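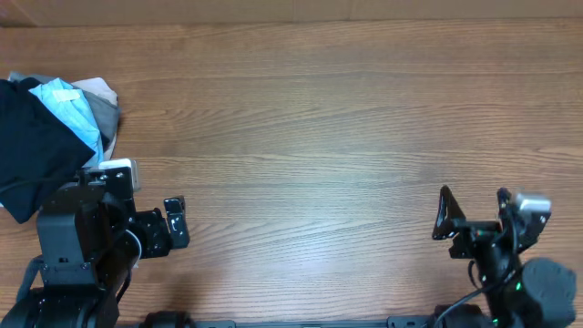
Figure 2. Unsorted pile at the left of the table before folding. Black, light blue, grey and beige garments are visible; a cream-coloured label can be seen on the light blue one.

3.2 Starting state of the pile

Household folding is usually studied from the first fold onwards, with the garment already laid out flat. Kopecký and Bednárik argued in the Perkora study that this leaves out the part of the task in which most of the decisions are made, namely choosing an item and getting it clear of its neighbours. We follow them in treating the pile as the starting point, and record its state before any item is taken.

A pile is described by three properties: its position on the table, the order of its layers and the share of the work surface left clear. In Figure 2 the pile is pressed against the left edge and the wooden surface to its right is free for laying out. The black garment lies over the front and left part of the heap and hangs lower than the rest, while the light blue one sits on top and to the right of it. The grey garment forms the right-hand boundary. The beige one shows only at the top right, above the grey, and would be coded as partly covered.

Layer order was coded by 2 raters working separately, using the Barkow scheme with one change. The original scheme gives each garment a single rank from top to bottom. This works for a stack but poorly for a heap, where one item may lie over a second at one end and under it at the other. We therefore coded each pair of touching garments as over, under or mixed. Of the 31 piles in the Vurnent set, 6 contained at least one mixed pair. Small patches of cloth that could not be assigned to a garment with confidence - such as the light grey patch at the top left in Figure 2 - were coded as unassigned and left out of the pair counts.

Labels were noted separately. A sewn-in label gives a folder an early cue to the collar or waistband, and so to the way the garment should be turned, even when the rest of the cloth is crumpled. A label was coded as visible if its outline could be made out; it did not have to be legible. In 5 piles no label was visible on any item, and these are reported as a separate group in Section 4.

Colour was used only to tell garments apart. The Osman set, collected in June, included piles of a single colour, and the raters found the boundaries between items hard to place. Those piles are not used here.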